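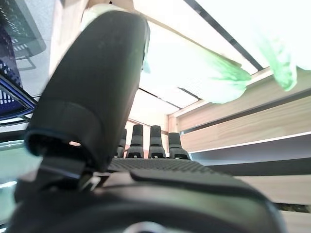

## Bumevton 开放日：观众近距离看夹爪怎样工作

十月，位于 Ulard 的自动化公司 Bumevton 举行了今年的开放日。活动从上午九点半开始，下午四点结束，大约200位观众进入了公司的试验车间。他们当中有本地职业学校的学生，有做包装和仓储的小企业，也有住在附近的家庭。

今年开放日的主题是“抓取”。公司在车间里准备了13个演示点，每一个演示点只介绍一件事情，例如怎样拿起一只薄的塑料杯，怎样把零件放进很窄的格子，怎样在两种重量不同的瓶子之间选择合适的力量。工程师先做一次，然后由观众提出要求，再做第二次。有的时候第二次没有成功，工程师就停下来，在屏幕上把数据给大家看，并且说明哪一个参数需要修改。

观众最多的是名字叫 Kos 的演示点。Kos 是公司正在开发的一套抓取系统，它的相机装在手腕的位置，所以观众在旁边的屏幕上可以从夹爪的角度看东西：黑色的手指离镜头很近，靠下的地方有一个很小的橙色指示灯，手指旁边是带有细点纹理的黑色垫面，再远一点的地方有一排四个黑色的立柱形物体，旁边是浅色的木墙。一位带着两个孩子来的父亲对记者说，他在电视上看过很多次机器人，但是都是从外面看，从“手”的位置看是第一次，他觉得距离很难判断。

负责 Kos 演示的工程师同意这个看法。她说，手腕上的相机看得近，可是手指本身会挡住一部分画面，软件必须学会在这样的条件下工作。为了准备这次开放日，她的小组在九月做了1,089次抓取试验，所用的物品大多数是从普通商店买来的。试验的记录贴在演示点旁边的板上，失败的记录也在上面，用红色的笔写。她说，观众对红色的部分问得最多。

下午一点，公司为企业观众安排了一场四十分钟的介绍会。会上比较多的问题是关于价格和维护的。一家做果酱的企业想知道，换一种瓶子以后需要多长时间才能重新开始生产。公司的回答是，如果瓶子的形状差别不大，半天可以完成；如果差别很大，需要工程师到现场去，时间要另外商量。还有人问夹爪的垫面多久要换一次，公司表示这要看每天工作的小时数，建议客户每个月检查一次，并且在仓库里保存一套备用的。

学生的活动在车间的另一边进行。来自 Buvness 技术学校的两个班分成小组，用练习用的控制器移动一只小型机械臂，任务是把木块从左边的盘子放到右边的盘子。规定的时间是100秒。多数小组在第一次没有完成，因为他们移动得太快，木块在中间掉了。第三次的时候，差不多一半的小组做到了。学校的老师说，学生在课堂上已经学过坐标和速度，不过自己动手以后，他们才明白为什么最后几厘米一定要慢。

也有观众对活动的安排提出了意见。几位年纪比较大的居民认为，演示点的说明牌字太小，而且有一些词没有翻译。午饭以后，Kos 演示点前面的队伍很长，有人等了半个多小时。公司表示，明年会把这个演示点分成两个，并且在入口发放写有演示时间的单子。

开放日结束以后，试验车间恢复正常工作。错过这次活动的学校和企业可以向 Bumevton 申请小组参观，每组不超过十五人，需要提前两个星期登记。参观是免费的，每次一个半小时，参观的人必须穿不露脚趾的鞋。十二岁以下的儿童要有大人陪同。

Kos 的下一次公开演示计划在明年春天进行，地点是 Buvness 技术学校的礼堂，具体的时间由学校另外通知。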